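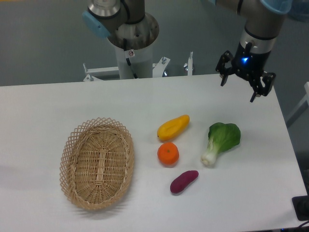
Figure 3. Oval woven basket and four artificial food items on a white table.

4.2 Host retention in small-scale fundraising events

Records were obtained for 100 households that had registered to host a fundraising breakfast for the hospice in Sulville. Each household received a printed host pack by mail in December and was asked to return a short form after the event, giving the amount raised and the number of guests. Forms not returned were followed up once by telephone. The register was closed on 02/03/2026, and events reported after that date were excluded.

Of the 100 registered hosts, 45 held an event and returned a form. A further 18 held an event but reported only the amount raised; these are kept in the analysis of income and dropped from the analysis of attendance. The remaining hosts either withdrew or could not be reached, and the two groups are not separated in the register.

Income per event was strongly skewed. One breakfast in the Likance district, held jointly by several neighbors, raised more than $1,000 and was treated as an outlier. Removing it lowered the mean but left the median unchanged. We therefore report medians throughout.

Hosts who had taken part in an earlier year were more likely to complete an event than first-time hosts. Yupanqui reports the same pattern for sponsored walks in Dralton, although her sample was drawn from workplace teams and the comparison should be made with care. Espinoza was left out of the district-level model -- its hosts were recruited by a separate charity shop mailing, and the dates of contact were not kept.

4.3 Effect of reminder calls

Reminder calls were placed two weeks before the planned event date.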